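Review: the Parkum bench rulebook for two-armed kitchen work
Heriberto Ocampo

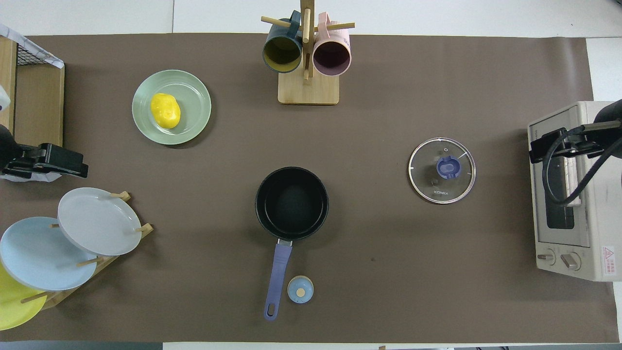
Parkum sell their bench rulebook as a ring-bound set of 100 cards, with a laminated wall sheet and a pad of sign-off slips. We bought it in November for the tabletop bench at Winside, where two arms share one work area and the tasks are ordinary kitchen ones: pan and lid, mugs, plates.

The cards are in three sections. The first covers people, and it's the best part. No hands on the table while either arm is powered. One person holds the stop button and does nothing else. Resets are called out loud and answered before anyone reaches in. We had most of this written down already, but on four different sheets that didn't agree.

The second section is about laying out the bench. Pan handles get their own card, as do glass lids, which must be checked for chips at the start of each session. Appliances stay unplugged unless the task needs power. Card 31 asks for 300 mm of clear space between the two arms' rest positions. That suits a long bench. On a small one you will be moving things about to make it fit, and the card should say what to do if you can't.

The third section is record keeping, and I got on with it least. Every dropped item needs a slip, even a plastic one that lands on the mat. We now write slips only for breakages, contact between the arms, and any use of the stop. Manríquez, who run a similar bench, do the same.

The print is large and the rings open flat. The wall sheet curls at the corners. Refill pads hold 100 slips and are listed under part number 2322, though our first order came with the wrong size.

I also looked at the Kanus guide. It's cheaper and covers grippers in more detail, but says very little about glass or crockery.

I'd buy the Parkum set again for a new bench. If you already have decent written rules, borrow a copy and read the first section.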